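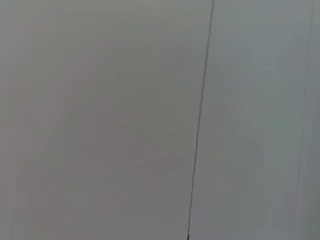

Drudar helps small workshops and technical schools to plan and buy their first robot equipment. We do not sell robots, and we take no commission from those who do. Our work begins with the place where the machine must stand and with the money which is available, and only later we open a catalogue. During a visit we look at plain things that a quotation leaves out: the floor, the air supply, the width of the door, a thin dark line running down a grey surface, which may be a joint or a crack and must be asked about before a price is agreed.

Reijo Rissanen started the company after 11 years in purchasing at Clidetti. Teresa Egan joined him two years later and is responsible for budgets and service contracts. Today we are eight people in Winden.

A normal planning job takes about four weeks. You receive a written list of needs, a comparison of offers and a budget which includes training, spare parts and the first repairs — these are often forgotten. For schools we also prepare the papers for the May funding round.

Our planning sheet, called Wei, is free for customers and may be copied inside your own organisation. The office answers the telephone from 8 in the morning.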